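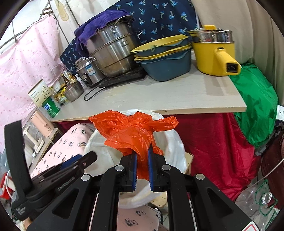 Chapter 4
Storage in Small Dwellings

4.1 Scope of the chapter

The previous chapter dealt with the floor area of a dwelling and how it is divided between rooms. This chapter deals with the volume that remains once the rooms have been laid out and the people who live in them have moved in. Storage is often treated as a matter of furniture, to be settled by the occupant. In small dwellings that approach fails early. A flat with no planned storage will be stored in anyway, and the goods will take up worktops, window sills, passageways and the space beneath beds.

The chapter covers general household storage: food, cooking equipment, cleaning materials, bedding, clothing and items kept for occasional use. Storage of fuel, bicycles and refuse is covered in Chapter 9. Built-in wardrobes are mentioned only where they affect the layout of a room; their construction is covered in Chapter 6.

4.2 Terms used

Several terms are used loosely in trade writing. In this book they have the following meanings.

Active storage: space for goods used at least once a week. It should be within reach of a standing adult without a step.

Reserve storage: space for goods used less than once a week but more than once a year. It may be above head height or close to the floor.

Dead storage: space for goods kept but not used within the year. Suitcases, spare bedding and papers are typical.

Drift: the movement of goods out of the place intended for them and into a place which is nearer. Drift is measured by survey and is the main subject of section 4.6.

Clear depth: the usable distance from the front edge of a shelf to the wall or back panel, less any pipe, batten or socket that projects into it. Drawings frequently give the overall depth instead, and the reader should check which is meant.

4.3 Open and closed storage

Open shelving costs less than closed cupboards, takes less time to fit and needs no space for a door to swing. It suits goods that are used daily and washed often, such as pans, bowls and mugs. Dust is the chief drawback, followed by grease where the shelf is near a cooker. A shelf also invites storage beneath it. Unless the space below the lowest board is given a purpose on the drawing, it will fill with bags, tubs and soft goods, one resting on another, and the items at the bottom will be hard to get at.

Closed cupboards protect their contents and hide them. Both properties have a cost. Goods at the back of a deep cupboard are forgotten, and food in particular is bought twice. For dry food a clear depth of 300 mm is enough in most kitchens. Greater depth should be fitted with drawers or pull-out trays.

The choice between the two is seldom made for a whole room. A common arrangement places closed units below the worktop and one or two open boards above it — the boards set back far enough that a person leaning over the worktop does not strike them.

4.4 Shelf loading

A shelf fails in one of three ways: the board bends, the bracket gives, or the fixing pulls out of the wall. The last is the most common in older buildings with soft plaster and the most common in newer ones with hollow partitions. Board thickness receives more attention than it deserves in this respect.

Bending depends on the span between supports, the thickness of the board and the material. Doubling the span of an evenly loaded board, with the load per metre unchanged, increases the sag sixteen times. Doubling the thickness reduces it to one eighth. A designer who wishes to stiffen a shelf should therefore first add a bracket, and only then consider a thicker board. A batten fixed along the front edge is a third course and takes up little room.

Timber and wood-based boards also creep. Under a steady load the sag continues to grow for months after the shelf is filled, and it does not fully recover when the load is removed. Tables of permitted span normally allow for this, but the allowance should be confirmed before the figures are used.

4.5 Bags, tubs and loose containers

Goods are rarely placed on a shelf singly. They arrive in packaging and often stay in it. Thin plastic bags are used in many homes as a second layer of storage, knotted at the neck and set down wherever there is room. They weigh almost nothing, fit any gap and cost the household nothing further. They do not stack, however, and a knotted bag gives little sign of what it holds unless the plastic is clear.

Rigid containers stack well but waste the corners of a shelf if they are round. Where round containers are already owned, the shelf height matters more than the shelf length, because the tops of the containers become a surface on which other goods are laid. The designer should allow for this by leaving at least one tall bay.

Bedding and padded items form a separate group. They are light, bulky and compressible, and are harmed by damp more than by pressure. They should not be kept against an outside wall without an air gap, nor under a sink.

4.6 The Lelano survey

Much of the data in the rest of this chapter comes from a survey of flats on the Lelano estate, begun in January and completed over two visits to each dwelling. The sample was 198 flats of a single plan type. Each had the same fitted storage on handover. On the second visit, 28 flats had no item of reserve storage in the place marked for it on the handover drawing, and in 15 of these the marked space had been given over to an appliance.

A smaller study at Ornier used the same method and is discussed in section 4.9. The plan types differ — the Ornier flats have a walk-in store off the hall — and the two sets of results should not be added together.

4.7 Estimating storage volume

The simplest method takes storage as a fixed share of floor area. It is quick and is adequate for early sketches. It gives poor results for very small flats, where the goods owned do not shrink in line with the floor. A household of two owns much the same set of pans in a large flat as in a small one.

The second method starts from the household. A base volume is set for the dwelling, and a further volume is added for each bed space. The procedure is set out in section 4.8, followed by a worked calculation for a two-person flat.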